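Notebook, July, Nerkance trial, second week

Picking up where the last entry trailed off. The Nerkance simulator license is on the bench for 30 days, and we have used up the part of the trial where everyone is polite about it. Install was painless once I stopped following the install guide. The guide is for the previous release and has a cheerful section on a menu that has since been removed.

Task for today: lid lifting. Two-finger gripper, lid with a knob, go in open, close, lift. Akdale want to know if we would recommend the kitchen pack to their people, and lids are most of what they care about. The demo reel from the vendor is all blocks. Everybody can pick up a block.

Set the approach height from the wrist view and left the fingers open until they were on either side of the knob's stem. The cap is wider than the stem, so a grip under it ought to hold even if friction is set badly. Friction is set badly. The default in the pack is the sort of number you type while waiting for someone to tell you the real one.

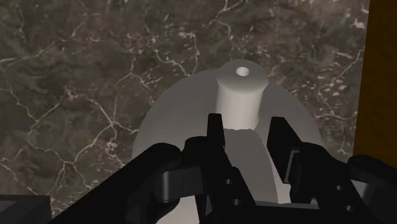 Changed friction to our own value and went again. Of 7 runs, 2 ended with the lid skating off sideways before the fingers had properly closed. Same direction both times, so I blame the approach angle before I blame the physics. The other runs lifted fine, though "fine" includes one with a slow twirl at the top that I would not want to explain to a customer.

Collision meshes: better than I expected for the price. Turn on the contact overlay and the forces are where they should be. Turn it on during a recording and the recording stops, with no message. Filed as a ticket. The reply was automatic and asked me to rate the reply.

The Dorka controller bridge works, but only if you start the bridge first and the scene second. The other way round it connects, says it is connected, and sends nothing. Wrote this on the whiteboard in large letters. If you wipe the whiteboard, please copy it somewhere.

Surfaces and lighting in the pack are nice. I suspect the budget went there. The marble is lovely and has no effect on anything I'm measuring.

Still to do before the call with Akdale:
- rerun with a steeper approach, same friction
- try the Vương fingertip model in place of the stock one
- ask what a seat costs after the trial, in writing this time
- find out if the twirl is ours or theirs

Left the overnight batch going at 2 with the overlay off. Do not touch the overlay.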